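### 3.2 Bags, loose items and the working surface

The Claltside collection came to us as 867 small household and workshop objects, most of them with no box, no label and no obvious partner. We were delighted by it. Collections of odds and ends are usually cleaned up before anyone studies how they are stored, and the muddle is where most of the interesting sorting problems live.

We divided the objects into 160 groups, then chose 38 groups for the layout study. A group could be held together by use (a lead and the thing it plugs into), by material, or simply by size. Muchen Shao argued early on for clear plastic bags over the lidded tubs used in the Nieto trials, and the bags were a lovely choice. They slump a little, they crease and catch the light, and two bags with the same contents never look quite alike. They also let a person check the contents without opening anything, and our sorters in the pilot mentioned this again and again.

The layout keeps a large pale table mostly clear. Bagged items go in a line at the far edge and the loose pair for that layout goes in the middle. In Figure 4 the line is five bags long, the leftmost holding dark pieces that look like small mechanical parts or clips. The loose pair is a glossy pink rounded item and a metallic cylinder, with thin black cable between the bags and the near side of the table.

**Figure 4.** The pink item resting on the table, slightly tilted, with the cylinder raised beside it. A black plug is seated in the front of the pink shell.
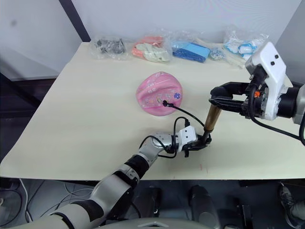
Cables deserve a paragraph to themselves, and we could happily have written a whole paper on them! In the Kinari sorting scheme a lead counts as part of whatever it is attached to. We began with that rule and soon wanted a finer one. A lead that stays plugged in changes the footprint of an object a great deal: a thing that would sit neatly on a saucer now needs a cleared patch several times as wide, and its loop may lie over or under a neighbour. We therefore recorded each corded object twice, first as a body and then as a body with its lead. Of the 38 groups in the study, 11 changed their storage category under the second record. Most moved from "small, bag" to "awkward, bag alone".

The pink item raised a second question that we enjoyed very much, namely how far an object's look should guide its sorting. From one side it has the shape of a little helmet, with faint white lines and small printed decorations on the shell. From another it could pass for a squeezed balloon. A sorter who reads it as a hard shell will put heavy things beside it, and one who reads it as something soft will give it room. We kept both readings in the record and let sorters change their minds. The cylinder gave far less trouble, as a tube is a tube from most angles and tucks in beside almost anything.

**Figure 5.** The same type of layout with the pair reversed: the pink item is just above the surface and the tube lies on the table below it. The row of five clear bags runs along the back edge.
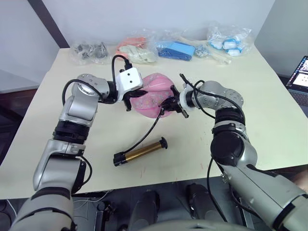
Bag order was fixed within a layout and varied between layouts. We had first tried the Ikalov ordering, dark contents to the left and pale contents to the right, and found it pretty but too helpful, as sorters began to choose by shade before looking at shape. In the final version the order was drawn by lot. Mixed bags were allowed, and we came to like them best. A bag with a single kind of part is quickly named and quickly forgotten, whereas a bag with a bright piece tucked among cream ones invites a second look, and sorters had far more to say about where it belonged. Their comments are coded in Section 3.3 under "use", "likeness" and "fit".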